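Covar open day, notes and questions
Forum: Manipulation and Cells > Events

mstefanec
Posted June 21, 2026

Went to the Covar open day. Writing this up while I still have the handout. The tabletop demo ran in two parts: a simulated cell on the big screen, then the hardware cell behind the glass. Nahom Gashaw presented both. Controller is their own, planner is Fikano, and the policy on top is called Tulum.

The task is small-part picking from a wood tabletop with a two-finger parallel gripper, position control only. They quoted 200 simulated episodes per part set before anything goes to hardware. One render from the sim half is in the handout PDF:

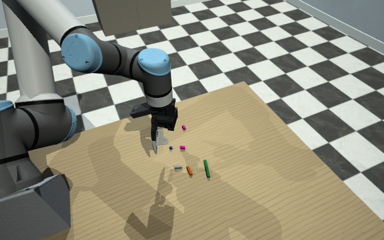 Sim cell, gripper just above the tabletop, small parts to its right.

Cycle time on the hardware was quoted as 56 seconds for a full clear. I did not time it myself. Sim cycle time was not given, and I forgot to ask.

polder_axis
Was the wrist camera used in the hardware run, or only a fixed one? The talk abstract in May said both.

mstefanec
Fixed only. Gashaw said wrist camera support is in the next release.

cjchien
I was in the afternoon group. My objection is scale. That is a large arm for parts that size. The thin green stick and the little blue cube are a job for something a quarter of the reach. You pay for it in settling time at the tip, and 56 seconds sounds like exactly that.

mlpoon
Disagree. The arm is what customers already have on the floor. If the policy works with a big arm and a parallel gripper, it will work on a smaller one. Settling was not the limit when I watched. The long pauses came before the approach, so I would look at the planner.

cjchien
"It will work on a smaller one" is an assumption. Different link inertia, different controller gains, different reachable poses near the table. Siu tried the same kind of transfer on our line and had to retune everything.

mlpoon
Retune gains, yes. Retrain, no. Those are separate costs.

polder_axis
Going by the render, the shadows from the arm fall over a lot of the table. Do they randomize lighting? With a fixed camera I would expect that to matter more than the arm size.

mstefanec
Asked that one. Light position and intensity are randomized, floor and wall textures are not. The checkerboard floor stays as it is in every episode. Po-yen Yen from their sim team said the camera input is cropped to the table, so the floor never reaches the policy.

cjchien
Fine if the crop is fixed and the camera mount never moves. Ours gets bumped every week.

mstefanec
They recalibrate at the start of each shift. It takes 3 minutes by their figure.

mlpoon
Did anyone get the grasp failure rate? Our group was told 2 failed picks for the morning but not out of how many, so I can't do anything with it.

cjchien
Same answer in ours. I have emailed Yen for the total.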